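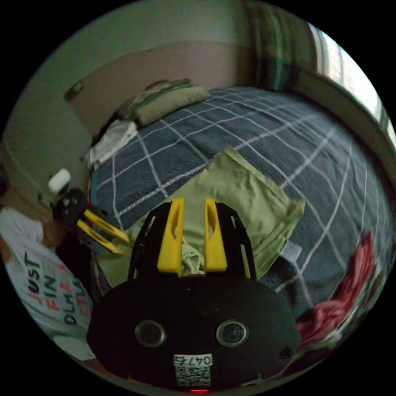 Open day at Custis, Makimlow site, 2020-02-21

I went to the Custis open day mostly to see the cloth folding work. I had read their notes on the Halim arm and wanted to know how it was doing with bedding and clothes. There were 12 of us in the group, and Syahrul Sinaga took us through.

The first stop was the hand-held side. People fold and move laundry on a bed using grippers with two yellow fingers, and the recordings are used to teach the arm. Each gripper has a number and a QR code on a label, and every recording is filed under that number. I asked if I could try one. It takes a while to stop wanting to use your thumb.

After that we went next door to watch the arm do a towel. It picked up the near edge, lifted, and then kept closing. The fingers pinched the towel and the bedspread under it together, and the whole bedspread started coming up. The arm did not stop. Syahrul hit the stop button after 2 seconds or so by my count – he was already standing next to it – and the arm froze with the cloth hanging off it.

Then came the part I thought was worth writing down. With the power cut, the fingers stayed shut. There is a manual release on the Sonside wrist unit, but it sits on the far side, and to reach it you have to lean across the bed under the arm. Syahrul would not do that with visitors in the room, so we all moved back behind the tape and a second person came in to hold the arm first.

He was open about the cause. The grip force limit had been raised the week before for a thick blanket test and never set back. They have logged 11 double grabs in February, most of them on thin cloth over a patterned cover, but this was the first where the arm kept pulling.

Two changes are planned: the force limit will reset at every startup, and the release will move to the near side. I asked for a date on the second one and he did not have one yet.

The arm stayed off for the rest of the visit. We had coffee and looked at the parts store, and I left at 11 to beat the traffic.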